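Notes from the Back Bench: giving the bin cell its checkup

Hello again from the arm side of the building! Last issue I promised to write up what I do when I look after our picking cell, and then I got two reminders in my inbox, so I guess at least a couple of you were waiting. The cell is the one we call Cuervo. It picks mixed household stuff out of a metal bin, and it has been running long enough now that it needs a proper going-over every 500 hours on the arm.

I start with the cables. I know the grippers get all the attention, but on this cell it's the cables I worry over. Everything that feeds the wrist has to bend every time the arm reaches down, and a loop that looks fine with the arm parked can get pulled pretty tight at full reach. So I put the arm in slow mode and send it to the four corners of the bin, one after another, and I watch the loop the whole way (standing well outside the reach, with the stop button in my hand). If it goes straight anywhere, I power down and give it more slack. If it droops enough to catch on the rim, I take some back. Mateja Shehu taught me to do the twist moves last, with the wrist turned all the way one direction and then the other, and I've found more trouble that way than any other.
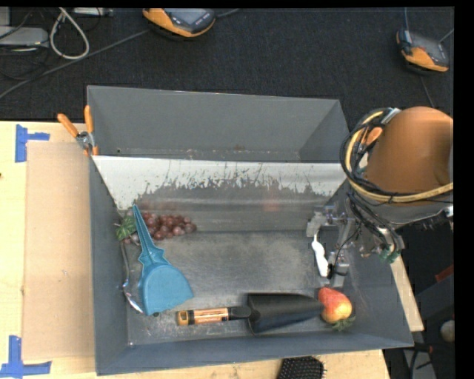

Fittings come next, and I do them by hand with the power off and the air bled down. Push, tug, wiggle, move on. A push-in fitting that's about to let go usually has a little play in it, and you feel it before you hear it. You have to get your fingers in around the connectors by the wrist — the green ones, down at the bottom end of the black cable bundle — and there isn't a lot of room in there once the arm is reaching over the side wall. Back the arm out to its service position first and save your knuckles. While I'm there I check whatever is holding the bundle together higher up. A tie that has slid even a little changes the shape of the whole loop, and then you're chasing your tail on the slack again.

After that I look at the bin itself. Ours has a sloped divider, and there's a ragged band of scratches and peeled patches between its upper and lower parts by now. I don't mind how it looks, but I do run a gloved finger along it for burrs. A raised edge can snag a fingertip pad or the thin wiring at the gripper. Anything sharp gets a few strokes with a fine file and a wipe. Then I check that the bin can't walk. I push on each wall, and if it shifts I tighten things up and redo the corner points, which takes six minutes if you have the pendant set up already and a good deal longer if you have to go find it.

Last thing is a test run, and please don't use a tidy bin for it! I like a mean mix. A dustpan is great for this, with that long skinny handle on a wide flat pan, and so is a garden trowel lying close to the front wall where the fingers have to come in tight. Play fruit on top of that and you've got round, flat and awkward all in one go. I run it at half speed first and listen more than I look.

For the log, please write down the hours, what you touched, and which way you moved the slack. "Checked cables, OK" doesn't help the next person much (I've written it myself, so no finger-pointing). The 1000-hour service is the one where the wrist cover comes off, and I'll do a separate item on that once we've got the gasket in from Rivitz. If you want to sit in on it, send me a note and I'll save you a stool.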